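Clernovlow packing bench, the gallery

Posted 18/02/2018

Quick one, no time for a proper write up. People asked what goes on at the packing bench and I keep promising pictures, so, pictures. Three of them. More when I get a minute.

Background for anyone new. Clernovlow is the parts swap. You send in the bits you don't need, we sort them, bag them, tray them, they go out again to somebody who does. Odd parts mostly. Caps, tubes, legs, brackets, feet off things, ends off things. Last round was 656 pieces in and most of them back out the door before the next lot landed. Still have a shelf of leftovers, see the bottom of the page.

The bench itself is nothing fancy. Light wood top, white board laid on it so small dark stuff doesn't vanish. Before the board we lost screws weekly. Board gets wiped down between lots, or it's suposed to. If you come and help, please wipe it.

How a lot goes, short version. Bag comes in. Bag gets opened over the board, never over the floor (carpet, you will not find it again). Pieces come out one at a time. Anything you can't name goes to the side for the Grisitz box. Small stuff goes in the shallow trays. Long stuff doesn't fit the shallow trays, stop trying. Label, bag, next.

Black parts are the worst, by the way. Black on black on black, no markings, half of them look the same until you turn them over. Check the ends first. Square or round, wide or narrow, that sorts most of it.

OK pictures.
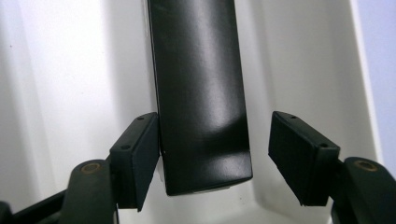
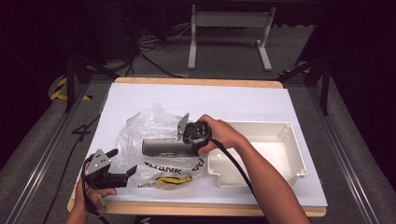
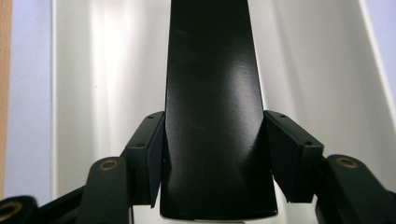
At the bench. First and last, black pieces close up, one with a straight-cut end and one that gets wider going down. Middle, the board with a clear bag, a gray tube and an open white tray.

Couple of notes while I'm here.

Bags. Keep the clear ones, even crumpled. They flatten out fine under a book and we go through 40 in a good session. Old print on the outside doesn't matter, stick the new label over it. Please no tape on the zip kind, it rips the top when you pull it off and then the bag is trash.

Trays. The white shallow ones stack if they're empty and don't if they're not. I know it looks like they would. We have 44 of them now thanks to the Vinon people, who were clearing out a stockroom and let us take the lot. If you borrowed a tray bring it back, no questions.

Tubes. Gray ones go together by length, not by where they came from. Line the ends up against the edge of the board and you can see right away which is the odd one. Round end left, just so we all do it the same way.

Long black parts. Wrap these in paper, one per sheet. They scuff if they ride around loose together and folks do complain. Light scuffs are fine to send, write "scuffed" on the label and move on. Cracks, no, those go in the reject bin.

The Shakya order is still open. They want matched sets of 7 and we're short on nearly every one, so if you have a drawer of plain tubes or feet at home, now would be a great time to look in it. Doesn't have to be clean. Does have to be whole.

Leftover shelf, free to anyone who stops by:
- mixed end caps, one big bag, sizes all over the place
- a box of feet, no two alike as far as I can tell
- brackets, bent, some fixable
- hinges without pins
- pins without hinges (different hinges, I tried)

Take what you want, sign the sheet. Whatever is left in March goes for scrap, I need the shelf.

Next gallery will be the labels and the storage side, which is a mess right now so give me a while. If you sent me pictures of your own sorting setup I did get them, they're going up on a seperate page. Big files take forever on this connection so smaller is better.

Back to the bench.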